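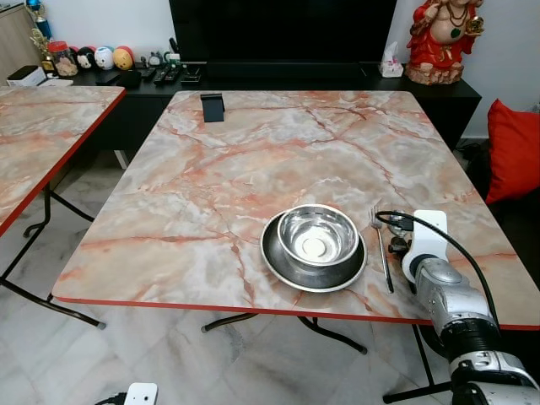
I moved from Gronville to Farkstead in January and the kitchen in the new apartment is small enough that I had to rethink how I eat. The old dining set went to a thrift store in Brovgate before the move. I eat at a folding table now, the square kind with a shiny marble-look top, pink and orange veins all over it. A steel bowl on a metal plate and a fork take up less of it than I expected, and there is still room for the mail.

Rent is 1190 a month, so I cook at home five nights a week. Mostly rice, beans, eggs and whatever greens the corner store has marked down. I make a big pot on Sunday and it lasts until Wednesday if I don't have seconds – I usually have seconds.

The stove has two burners and one of them runs hot. I use that one for water and keep the rice on the other. The oven I have used twice, both times for potatoes.

Next on the list is a shelf over the sink. I measured the wall last night and the one I wanted is too long by two inches, so I'm still looking.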